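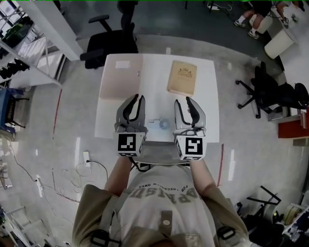

Bench, fan and book on the table.

Thursday, July 18, 2019

Ball rebound tests, second batch. Nouhaila Berrada set up the drop tube this morning and I did the readings.

Three makes of match ball on the list: Drelov, Tundov and the older Holloway that the club sent over in February. All pumped to the same pressure with the small gauge. The big gauge still reads high and I have put tape over it so it doesn't get picked up by mistake.

Drop height 3000 mm on to the concrete slab, then again on to the turf sample. 30 drops per ball on concrete, 25 on turf. I stopped short on the turf as the pile was flattening under the tube and the last few bounces were going off to the left. Needs brushing up between sets. Nouhaila thinks we should turn the sample round every five drops and I agree, will do that from now on.

Concrete: Drelov and Tundov very close, can't separate them on these numbers. Holloway lower and more scattered. It has a slow leak at the valve. I topped it up twice, so treat the Holloway figures as rough until we have a new valve in it.

Turf: all three come out lower, as expected. The Tundov lost the most. Could be the stitching, could be the turf. Not going to guess from one set.

The question from the league is whether the cheaper ball plays differently enough for youth sides to notice. I don't think drop height alone will answer that. Michalis Vrettos wants a kick test as well, with the Imix rig, same ball struck 1000 times and the bounce checked before and after. He has the rig until the end of the month. Asked him to leave the foot plate at the lower setting, the higher one marks the panels.

To do:
New valve for Holloway
Brush and re-pin turf sample
Repeat turf set, all three balls
Copy today's readings to the shared sheet (concrete done, turf not yet)
Ask the league which pump they use on match days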